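2023-02-13

Low cabinet, boxes and doors. Carrying on from the page about the shelf pins.

Started with the contents. Everything that used to live loose on the shelf is now sorted into the blue boxes, and anything that didn't fit the sort went to the store or in the bin. Left box is fixings: wood screws, the short confirmat screws, cam locks, spare hinge plates. Right box is soft stuff and consumables: felt pads, edging tape offcuts, sandpaper, the wax sticks. Gijs wanted it by size of part and I wanted it by job. We went by kind of part, which neither of us asked for, but it is easy to remember.

Threw out a lot of mixed screws. Kept one bag of 30 mm and one of 40 mm and stopped there. The 100 mm ones are no use for anything we build in here and have gone back to the store with a note on the bag. Still have no idea who ordered them.

Sandpaper: the 400 grit had curled badly. Put it flat under the wax sticks to see if it comes right. If it doesn't, order again from Woltora, the loose sheets and not the pad, because the pad sheds grit over everything else in the box.

Doors next. The right one had been rubbing at the bottom for a while. Took the side screw on the lower hinge in a half turn at a time, closing the door after each. Two half turns and it cleared. Then the top corner had moved out and the gap between the doors was a wedge, so gave the upper hinge one half turn the other way. Left door not touched. Note for whoever does this again: do the bottom first, then the top, and write the turns down. I lost count on the first go and had to start over.

The screws in the hinge plates take a PZ2. The PH2 that was in the drawer fits just well enough to chew them. One on the right upper plate is already a bit rounded. It still bites but swap it next time the door is off.
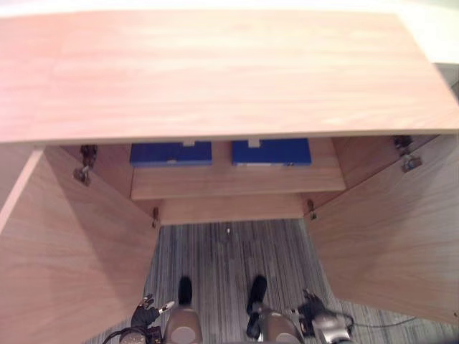
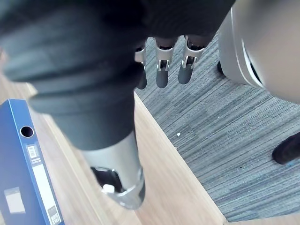 Cabinet with the doors open and the two blue boxes in (first picture); the light wooden top by its front edge (second picture).

Top. Went over it with a damp cloth and then a dry one. There was a ring from a mug and a line of old glue along one side. The glue came up with a plastic scraper and some patience. The ring mostly went. Tried the Badular cleaner on a hidden bit first and it left a dull patch, so did not use it on the rest. Bottle is back under the sink with "not for wood tops" written on it.

Rule for the top, agreed with Gijs: nothing stays on it overnight. It had turned into the place where things wait, and by the end of October you couldn't have put a cup down.

Chair. Should be pushed in or parked by the window when anyone works at the cabinet. The doors need the full swing, and I caught one on the back of the chair this morning. No mark on the door that I could find.

Labels. Not done. Had a go with the label printer but the tape came out faint, so either the cartridge is finished or it has dried up. Gijs says Rozīte sell a compatible one for less. Until then, left and right as written above. When they do get labels they should go on the front, low enough to read with the doors open and the box still on the shelf, as with a label on the lid you have to pull the box out to find out what it is.

Also looked at whether a third box would go in. Not with the two where they are. If we want more room it has to be a second shelf, and then the boxes are too tall, so it would mean new boxes as well. Leaving it.

Things to get or do:
- PZ2 driver to live in this room, tied on if need be
- label tape
- hinge screws, a few spare
- felt pads for the inside of the doors, they bang
- ask Osodel whether they still make the same box in blue, in case one cracks

Gijs Van Hecke to check the right door again after a couple of weeks' use. If it has dropped, the plate is probably moving in the board and will want longer screws or the old holes plugging. I would plug them. He would go longer. See how it is first.

Key for the store is back on its hook.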